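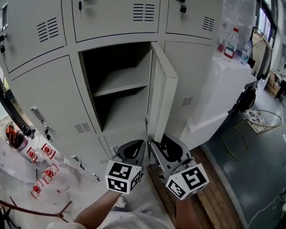

Notes for my talk: The lockers in our corridor, and what we learned from them

Slide 1. Start

Good afternoon and thank you for coming after lunch. I will speak for twenty minutes and then we can discuss. My English is slow, so please stop me if some word is not clear.

The lockers you see are light gray steel, and I think most of you have something similar in your own building. They are not beautiful. But every person who works with us opens one in the morning and closes one in the evening, and I was asked to look after them for one year. I want to tell what I did in this year, also the parts that went badly.

(Leave the photo on the screen. Wait until people sit.)

Slide 2. Where we are

Our building is called Merrick. It is an old warehouse where two companies rent space together, Trekbridge and Zulodeo. Trekbridge people come early and leave early. Zulodeo people come late, and in December they stay very late. They all use the same corridor for changing shoes and jackets.

We have 170 compartments. When I started, I had a list on paper from the previous office manager, and on the list there were 200. I spent one full week looking for the other thirty. They had been moved to our second building, Sorcombe, and the list had never been corrected. So the first advice is very simple: walk along the lockers with the list in your hand before you plan anything.

Slide 3. Keys and padlocks

Go back to the photo for a moment. On some doors there is a key. On one door, upper right, there is a black padlock. This mixture was the biggest part of my work.

The doors come with their own lock and key. The idea is that each person takes a key and brings it back when they leave the company. In real life people put the key in a winter coat, and the coat goes home until the next winter. Then this person needs a locker, cannot open his own, and brings a padlock from home for another one. After a few years you have doors with a key, doors with a padlock, and doors about which you know nothing.

What we decided:

- A free locker keeps its key on the door. If you see a key and the shelf is empty, you can take it. You write your name on the sheet the same day.
- A used locker does not keep its key on the door.
- A padlock is allowed, but the number must be on the sheet. If it is not on the sheet, we put a paper note on the door and wait four weeks.
- After four weeks we cut the padlock, two persons together, and the things go into a bag with the number and the date.

The four weeks were a long discussion. In the beginning I had written two weeks. Then a colleague came back from a three-week holiday and found the note, and she was upset, and I think she was right. Four weeks is slow but I had no complaint after that.

(If somebody asks about spare keys: we keep one spare for each lock, in a flat box with numbered hooks. Ordering the missing ones cost us 600 dollars in total. It felt like a lot of money for small pieces of metal.)

Slide 4. The shelf inside

Look at the open compartment in the middle. There is one shelf inside and it divides the space, and that is all. No hook that I can show you, no rail.

For small things this is good. For a long jacket it is not good, because you must fold it, and a folded jacket in wet weather makes the whole locker smell. We tried to take the shelf out in six lockers, as a test, and to put a magnetic hook on the side wall. The people with jackets were happy. The people with lunch boxes asked to have the shelf back. Now we ask each new person, "shelf or hook?", and we write the answer on the sheet. It takes perhaps ten seconds.

My rule for the shelf, which I repeat to all new colleagues: clean things above, shoes below. I say it so often that people say it together with me now.

Slide 5. Air

The doors have slots for air. I must confess that in my first month I did not think about these slots at all. Then we had the smell problem, and I took a flashlight and looked closely. In many doors the slots were half closed with dust, and in some doors a person had covered them from inside with a picture or a calendar.

We cleaned them with a dry brush first and then a damp cloth. Please do it in this order. If you start with the damp cloth, the dust becomes a paste and it stays in the slots, and then you need a toothpick. I know this because I did the first row in the wrong way.

Pictures inside the door are still allowed, only not over the slots.

Slide 6. The floor in front

The floor is the place where things collect. Point to the left side of the photo: there are five red spray heads standing near the base of the lockers. Near them there is also a dark bottle with a red and black label.

I will speak a little about this, as we had many opinions. Some people want all cleaning products in a closed cupboard. Some people want them near the lockers, so that anybody can wipe a door when it is dirty. I am from the second group, but with conditions. The bottles must stand together, in one place, and not in front of a door which opens low. The bottom row is the problem. When a low door swings out, it pushes everything that stands in front of it, and then you have a bottle lying on its side, and later a spot on the floor.

So we put tape on the floor to show how far the low doors open. Inside the tape, nothing. Outside the tape, the cleaning things can stand. The tape was the cheapest thing we did in the whole year and I think the most useful.

Shoes are the same story. A shoe outside the locker for five minutes is normal, you are changing. A shoe outside the locker the whole day is a thing somebody falls over.

Slide 7. The low doors

One more word about the low row. In our plan these were given to the new people, simply because they were free. They were free because nobody likes to bend down. After some months I noticed that two older colleagues had low lockers and had never said anything.

Now we ask. If a person has pain in the back or in the knee, they get a door in the middle, and we change with somebody younger. I was afraid of arguments. There was one argument, a short one.

For opening a low door: stand to the side, pull slowly, keep your foot away from the lower corner. The edge of a steel door is thick and it is not kind to a toe.

Slide 8. What it cost

Keys, 600 dollars. Brushes, cloths, tape and hooks together were less than this. We had a budget of 700 for the keys, so there we stayed under it, and for the small things I asked each month and got it.

The cost I did not plan was time. Cleaning all doors inside and outside was three afternoons with four people. We did it in December, the worst month, with all the Zulodeo people in the corridor until late. Choose another month.

Slide 9. Not solved

- Umbrellas. They do not fit on the shelf and they drip on the shoes.
- Doors that close but do not stay closed. We bend the latch a little and it holds for some weeks.
- Sorcombe has no sheet until now. I go there next month.
- People who share one locker and then stop being friends.

If you have an idea for the umbrellas, please tell me in the break.

Slide 10. Questions

(Keep the sheet ready on the table, the empty version, so people can take a copy. Remind them that the paper has two sides.)

Notes updated March 28, 2025

Comments

Reader: Thank you for putting the notes online, I sat in the back and missed the part with the tape. Which width do you use? Ours comes off after one week of mopping.

Author: The wide one, and we press it down with a spoon. Also we wipe the floor with alcohol before. It stays three or four months.

Reader: We have the umbrella problem too. A long plastic flower box at the end of the row works well, you just pour the water out in the evening.

Reader: Four weeks for a padlock is generous! In our office it is five days and there is shouting every time, so maybe you have the better way.

Reader: Could you share the sheet as a file? I took the paper copy but my coffee found it first.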